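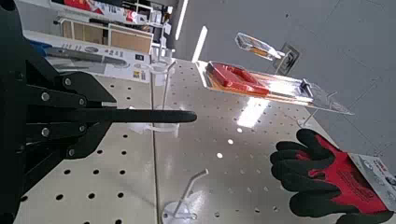
Keisha Begay
Technical Author, Tulden Controls

11 Setting up hook detection and hanging tasks

This section covers the hook map, the wrist check and the hang planner in Tulden 2. It assumes that both arms have been homed, that the head and wrist cameras are calibrated, and that the Helteo panel shows all joints ready. If you have moved a camera mount since the last calibration, go back and calibrate again before you start.

You need an account with the Set-up role. Operators can run a saved task but can't change the hook map.

11.1 Before you start

Park the base in its working position and lock the wheels. The hook map is stored relative to the base, so any later movement means building it again.

Keep the space between the arms and the board clear of people while motion is enabled. Put the emergency stop where the person at the screen can reach it without standing up.

CAUTION: The speed limit on the Helteo panel applies to planned moves only. Hand-guided moves and gripper commands have their own limits, on the Arms page.

11.2 Building the hook map

1. On the Helteo panel, open Tasks, then Hanging, then New map.
2. Move both arms to the Rest pose so that the head camera has a clear view of the board.
3. Press Find board. The software fits a plane to the perforated surface and draws a green outline over it.
4. Check the outline against the real edges. If it takes in a shelf or the base of the stand, drag the corners in by hand and press Refit.
5. Press Find hooks. Each hook gets a marker at its tip and a line back to the point where it meets the board.
6. Go through the markers one at a time. Delete any that sit on packaging, and add any that were missed by tapping the tip and then the root.
7. Set each hook to Free, Occupied or Ignore.
8. Press Save map and give it a name. Names can't contain spaces.

Note: Find hooks looks for thin shapes that stand out from the plane. White hooks on a white board give it the least to work with, so expect to add a few by hand. Raising the exposure seldom helps. Lowering it one step often does.

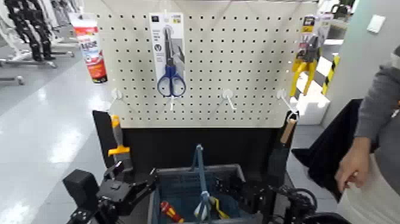 Hook order decides which target the planner tries first, and by default it follows the map from left to right as the head camera sees it. This suits a board where every free hook can be reached by either arm. It suits a wider row less well. With four empty hooks along the lower edge of the board, as at this stand, the one at the right edge belongs to the right arm and the one on the left to the left arm, and the two between them can go to either. Open Hook order, select each hook and set Preferred arm. Leave the middle ones on Any, or the planner will wait for an arm that is busy when the other could do the job.

11.3 Choosing the item model

The planner needs to know where an item can be held and where its hanging hole is. Both come from the item model.

1. Open Items and pick the nearest match from the Purba library. Hand tools are listed by outline: flat blade, straight handle, two handles, brush.
2. Hold the item in view of the head camera and press Fit. Turn it slowly until the outline settles.
3. Mark the hanging hole. On a tool with no hole, set Hang by to Handle fork or Jaw as fits.
4. Set Grip zone. Keep it clear of the hole by at least the width of the finger plates.
5. Save the item and attach it to the task.

Note: Items lying in a basket are matched on whatever part is showing. If two items share a handle colour, turn on Confirm after pick. The arm then lifts the item and checks it again before it moves towards the board.

11.4 Running the wrist check

The head camera finds the hook. The wrist camera corrects the last part of the approach, when the gripper is likely to be hiding the hook from above. Do this check once for each arm.

1. Select an arm and a free hook, then press Approach. The gripper stops short of the hook and holds still.
2. Open the wrist view. The hook should carry a blue cross at its tip.
3. If the cross is on the wrong hook, press Stop and check the map. Don't drag the cross.
4. If there is no cross, look for glare. A glossy board can throw back a ceiling light at certain wrist angles. Change Wrist roll in small steps until the bright patch moves off the hook.
5. Press Accept. The roll value is saved with that hook and that arm.

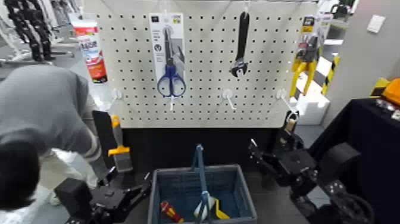

6. Repeat for the other arm. Values are not shared between arms, even where both can reach the same hook.

When the arms are set to work at the same time, the planner keeps a gap between them and gives way to the arm that started first. The second arm waits for up to 3000 ms and then plans again from where it stopped. You can change this under Shared space, though a shorter wait tends to produce more replanning and a slower task overall.

CAUTION: Don't turn off Shared space to clear a planning fault. The arms will no longer check for each other.

11.5 Faults you may see during set-up

Fault 502, hook lost. The wrist camera could see the hook at the start of the approach and then couldn't. Repeat the wrist check for that hook. If the fault returns, look for a lens cover or a loose cable in the view.

Board moved. The plane no longer matches the saved map. Check the wheel locks on the base, then the stand, and build the map again.

No grip found. The grip zone and the finger width don't agree. Check that the right fingers are selected on the Arms page before you edit the item.

Faults raised while a task is running are written to the Urnell log along with the last wrist view — export that file before you restart, as a restart clears it. Fikri Tarigan looks after the fault list, and corrections to this section can be sent to him through the support page.

Section last revised Thursday, May 8, 2025. Hook order for double-sided stands will be added in June.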